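Home Stories Essays Archive Submit About

We use cookies to remember your reading settings. By continuing to read you accept this. OK

The Second Column

December 31, 2018

The method section was four pages long and I had rewritten it six times. It said that a hand demonstration, repeated enough, would teach the arm what to do with a thing it had not been shown. It said how the demonstrations were collected, how they were trimmed, and how a trial was scored. A trial was scored 1 if the object ended up where it was supposed to be and 0 if it did not. There was no third score. I had insisted on that in February, when the Gultton people were still paying for the work and wanted something they could read on a phone.

By the end of the year Gultton had stopped paying and the work belonged to whoever was still doing it. That was me and the woman who ran the training jobs. She worked from Fakby, two hours up the line, and came down when something broke. We spoke mostly through the spreadsheet. The first column was the trial number. The second column was the score. The third column was for remarks, and she thought it should be deleted.

"If it matters, it should be in the score," she wrote.

"Not everything that matters fits in the score," I wrote back.

She left the column alone but made it narrow, so that only the first few letters of each remark showed.

We had 983 trials. The paper needed a few more on fruit, because a reviewer had asked whether the policy worked on objects that were not boxes. It was a fair question. Most of what we had tested was boxes. I bought fruit at the shop under the office and carried it up in my coat pockets.

The policy was called Amo. I did not choose the name. It had come with the first version of the code, written by someone who left before I arrived, and it was in so many file paths that changing it would have taken a week. Amo looked through the small camera at the wrist and decided, several times a second, where to go next. It had no map of the room. It had the last few pictures and whatever the training had left in it.

I set up for the banana a little after nine in the morning. I put the tray on the round table at an angle, because the reviewer had also asked about angles, and laid the banana in it. Then I sat down and started the run.

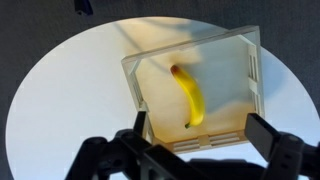

My father had been a weigher at the Tekleab mill when I was a child. He stood at the scale and wrote down what each sack weighed, and beside the weight he wrote a word or two. Damp. Torn at seam. Good. The mill paid by the weight and had no use for the words. When the mill closed he was allowed to take his books home, and they stayed in the hall cupboard under the coats. I read them once when I was home sick from school. I remember being surprised at how many of the sacks were only Good.

I had been thinking about those books because my mother had called the night before to say she was clearing the cupboard. She wanted to know whether I wanted them. I said I would think about it. She said the man with the van was coming at noon.

So it was nine in the morning, then half past, and I had a banana to test and a call to make by noon, and I did the banana first.

The first run failed. Amo came down too far to the side, closed on nothing, and went back up. I wrote 0. In the third column I wrote "closed early." The second run also failed. It touched the peel and pushed the banana against the wall of the tray, and the fingers could not get around it. I wrote 0 and "pushed." I put the banana back where it had been and turned the tray a few degrees.

I knew what the woman in Fakby would say. She would say the demonstrations had been done on boxes, and a box has a top, and a person reaching for a box goes to the top. A banana has no top. She had said something like it in the summer, and had asked for two more days of demonstrations on round and bent things. I had told her we did not have two days. We had had the two days. I had spent them on the method section.

I ran it again. It went down slower this time, or I thought it did. The speed is set in a file and does not change, so it must have been the path that was longer. It stopped short of the fruit and made a small turn at the wrist, and then it went in and closed. 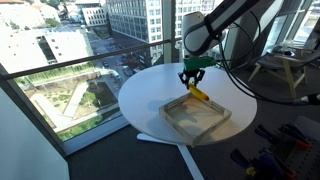 The third run, by the window.

It lifted the banana to just over the rim and held it there. The task was to carry it out of the tray and put it down on the table. I waited for it to carry it out. The arm stayed where it was and made small corrections, a little left and a little back.

I had seen this before with boxes. It happened when the wrist camera gave it pictures that resembled two different moments in the demonstrations, the moment after picking up and the moment before putting down. It could not tell which of the two it was in. We had a paragraph on it. We called it dwell, and we reported that it occurred in 112 trials and that nearly all of them resolved within the time limit.

The time limit was a minute. I watched the clock on the screen. Outside there was the street and the park, and I looked at those for part of the time too. At forty seconds the arm was in the same place. At fifty it moved out past the rim, and I sat up, and then it came back.

At one minute the program stopped it. The arm held its position, as it was built to do, with the banana in the fingers.

I wrote 0.

Then I clicked on the third column and did not know what to put. "Dwell" was the correct word. It had a definition and I had written the definition. But it had found the banana, which it had not been shown, and it had worked out that the wrist needed to turn. No one had put that turn in the demonstrations. I had done most of them myself, and I had never turned my wrist like that, because a box does not ask for it. That was the result the paper claimed, the thing that was supposed to happen, and the score for it was the same as the score for closing on air.

I wrote, "Good grip. Did not know it was finished." The cell was narrow and showed only "Good gr".

I called Fakby. She picked up and I could hear a kettle.

"I think we need a second score," I said. "One for the pick and one for the place."

"You said one score."

"I know I did."

"We'd have to go back through all of them," she said. "We can't get it from the logs. The logs say where the arm was. They don't say if it was holding anything."

"It's in the remarks," I said. "For most of them. I wrote it down."

She did not say anything for a while. I heard her pour the water. Then I heard keys, and on my own screen I saw the third column get wider, all the way down.

"Some of these are hard to read," she said. "What's 'nice but no'?"

"Picked it. Dropped it on the way."

"And just 'nice'?"

"I'd have to look at the video."

"All right," she said. "You take the top half."

We started right then. It was slow. For each row I read the remark and put a 1 or a 0 in a new column, and if the remark did not settle it I marked the row and went on. She worked from the bottom up. I could see her cursor as a small purple box, climbing. I got through 14 rows before I remembered the time.

It was twenty to twelve. I called my mother and told her I wanted the books.

"All of them?" she said. "They're heavy."

"All of them."

"There's nothing in them but sacks," she said, but I could hear her moving the coats.

When I had hung up I went over to the table. I held my palm under the banana and opened the gripper from the keyboard with the other hand, and it dropped. There was a mark on the peel on each side. I put it back in the tray, turned the tray a little further, and went to start the fourth run.

Previous story Next story Back to archive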